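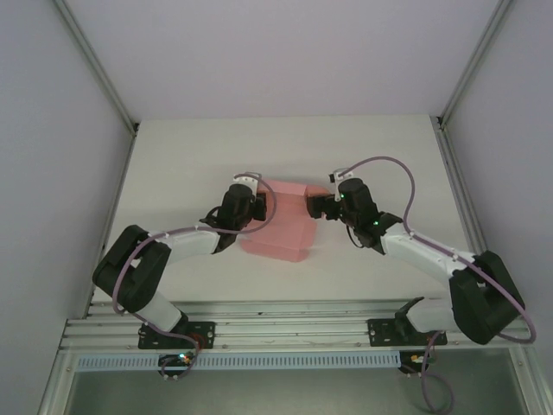 Two arms on a partly folded pink box blank at the Dralilmont packing bench.

Write the Stop Rule First

By Sudheer Kaimal

Most shops I visit have a page of rules for their robot benches, and most of those pages start with speed. I think they should start with who can stop the job and when.

Folding a box with two arms is a good case. Both grippers are on the same sheet of cardboard. If one arm faults and the other keeps pulling, you get a torn blank at best. So the rule should say that a fault on either arm stops both, and that a person checks the bench before restart. At Dralilmont that takes one line. The old Rurar manual took 35 pages and left it out.

My second rule is about cables. Anything that runs along a moving arm should be looked at every shift, through the full reach, with a name signed next to it. People tell me this wastes time. It takes 8 minutes. A snagged cable last December cost the Clernau line 20 hours.

I would also keep the rules at the bench, on paper, in words a new hire can read. If a rule needs a meeting to explain it, rewrite it.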